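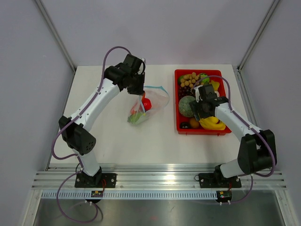
Keeping produce fresh on the counter without a fridge drawer

We moved to Holham in August and the fridge in the new apartment has no crisper drawers, just two glass shelves. I buy vegetables once a week on Saturday and by the middle of the week the carrots bend and the greens are slimy. I have been leaving everything in the plastic bags from the store. Should I take it all out of the bags? And which things can stay on the counter? It's only for 2 people, so I don't buy that much.
Posted by fletus195

Take tomatoes, onions, potatoes and bananas out of the fridge completely. Onions and potatoes go somewhere dark, and keep them apart from each other. Bananas away from everything else or the rest ripens too fast.
Carrots will last for weeks if you cut the green tops off first and put them in a closed container with a damp paper towel. If they have already gone soft, stand them in cold water for an hour or two. Mine usually come back.
For the greens, moisture sitting on the leaves is your problem. Dry them, roll them in a clean dish towel and put that in a bag left open at the top. Change the towel when it feels wet.
Posted by Kinden

I never put anything in the fridge and it's fine. Just shop more often.
Posted by holham_trương

Agree with the first reply except for tomatoes. Once they are fully ripe I do move them to the fridge, and they hold a few more days that way. Let them warm up before you eat them.
Also check the temperature. Ours was set so low that lettuce froze against the back wall - I thought it was rotting until I moved it forward. A cheap fridge thermometer will tell you. And you can get a plastic bin with a lid to use as a drawer. Measure the shelf first, I had to take one back.
Posted by porchlight120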